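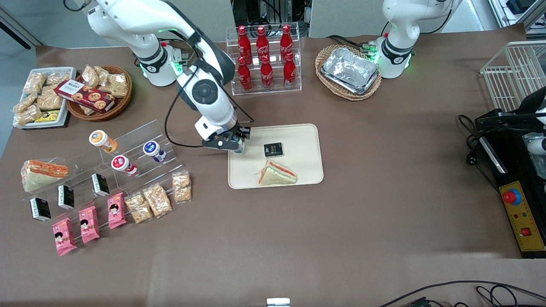 **5th June, bench notes, budget for the second table**

Florencia Montecinos asked me for the equipment list before the August order closes, so I write down what I have until now.

- Grippers: we want one spare pair. Kastura offers 623 per piece, Udura has not answered my second mail. The fingers manage the cream tray at its corner only if the rim is raised, so no flat trays in the order, please.
- Trays: 4 more, same model, rounded corners. Bustos sells them, but the delivery is slow.
- Bottle rack: one more of the clear two-tier type. I like that the rear bottles stand higher, the arm can come to them from above.
- Stepped stand: the same as on the left side of the table. Ludora wants nearly 400 for a made-to-measure one. Too much for acrylic, I will ask for the standard size.
- Wicker baskets: cheap, can go on petty cash.
- Tablecloth: brown again, so that we can compare with the old runs.

Open point: the emergency stop. The second table needs its own console, we can't share the one on the right side. I forgot this in the first version of the list and it alone takes 1000.

Food is not equipment, says accounting. Sandwiches and snacks must go on the consumables line.

To do: ask Udura again, measure the width of the stand, check if cable covers for the front edge are in the old quote.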